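Curkareo Shared Bench Program
Progress report to the Bandara Fund, second reporting period
Prepared by Tania Khondokar, 12 May 2025
Distribution: Prasanna Bhattacharjee (Bandara), Bjarke Brøndum, Sugeng Mangundap

1. Status

Work package 2, the bench practice code for two-arm tabletop handling, is on schedule. The draft code was issued internally in February and has been in daily use at the Bonell site since then. Work package 3, the incident and deviation log, is open and running. Work package 4, transfer of the code to the Zanum site, has not started and depends on the revisions listed in section 4.

Spending is within the approved budget. One purchase was deferred to the next period: the second set of spare fingers, for which the supplier changed the part number after our quotation was accepted.

2. Scope of the draft code

The code covers small benches where two arms share one work surface and handle light household items. It does not replace the site risk assessment or the arm manufacturer's manual. Where the three disagree, the stricter requirement applies and the operator records the conflict in the log.

The draft has 40 clauses, grouped under bench preparation, object placement, arm movement, human entry and recording. Most of the comments received so far concern the second and third groups. Bohdan Boiko has rewritten the placement clauses twice. The current wording separates objects that stand directly on the cloth from objects that rest on or in another object, and sets a lower approach speed for anything next to the latter.

The cup task is used as the reference task for these clauses. One cup is seated on top of a holder and a second cup stands close in front of it, so that an arm picking up the nearer cup has to work beside a raised one.

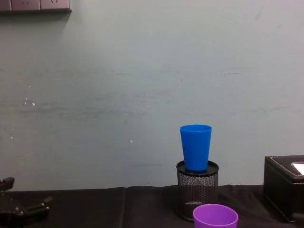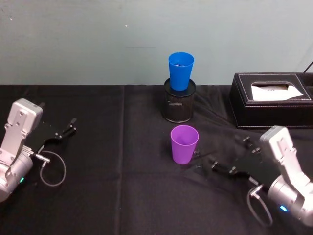
Reference task at the Bonell bench, blue cup raised and purple cup nearer the viewer.
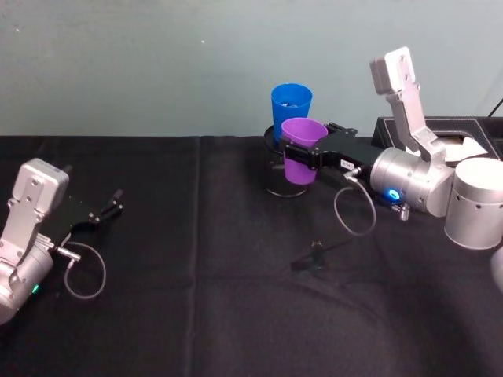
3. Results in this period

3.1 Log entries

The log holds 151 entries. The majority are minor deviations such as a late start-of-shift check or a missing signature. There were no injuries and no contact between a person and a moving arm.

Of the entries, 14 were classed as handling deviations, meaning that an object was moved, tipped or dropped in a way the task plan did not call for. All were reviewed by Sugeng Mangundap within the time limit set in the grant agreement. The review found that the written approach direction was missing from the task sheet in several cases, and the operator had chosen one on the day. The task sheet now has a field for it and cannot be signed off with the field blank.

3.2 Clauses confirmed in use

Clause 9, idle arm. When one arm is working on an object, the other holds its position on its own side of the bench with the gripper empty, unless the task sheet calls for both.

Clause 12, cable clearance. Cables at the wrist must have enough slack for the full planned motion and must not touch an object on the bench at any point in it. Slack is checked by eye with the arms at the start pose and again at the furthest reach.

Clause 17, table covering. A cloth covering is allowed. Folds under or next to a placed object are smoothed before the run. Operators reported that this clause is easy to follow but easy to forget after a reset, and it has been moved to the reset checklist.

Clause 23, status lights. The operator confirms the indicator on each arm before starting a run and says the state aloud to the second person. The code does not assign meanings to colors – these are taken from the manual for the arm in use.

3.3 Clauses not confirmed

Clause 26, on stray items, is too vague. It asks for the bench to be "clear of unrelated objects" but does not say whether fixed background items count. Two operators read it in opposite ways. Clause 31, on stopping distance during human entry, could not be tested as written, as the floor marking at Bonell was laid to an earlier drawing. Bjarke Brøndum has the corrected drawing.

4. Work planned for the next period

Reword clause 26 with a list of permitted background items, to be kept on the task sheet.

Re-mark the floor at Bonell and test clause 31.

Add a placement clause for clear containers, with the position of the container marked on the task sheet before the run.

Issue revision B of the code and train the Zanum operators on it. Training material is in draft.

5. Decisions requested from the Fund

Approval to carry the unspent amount for spare fingers into the next period.

Confirmation that revision B may be shared with Zanum ahead of the Fund's own review. Without this, the start of work package 4 moves back by the length of that review.

The full log is available to the Fund's reviewer on request from Tania Khondokar.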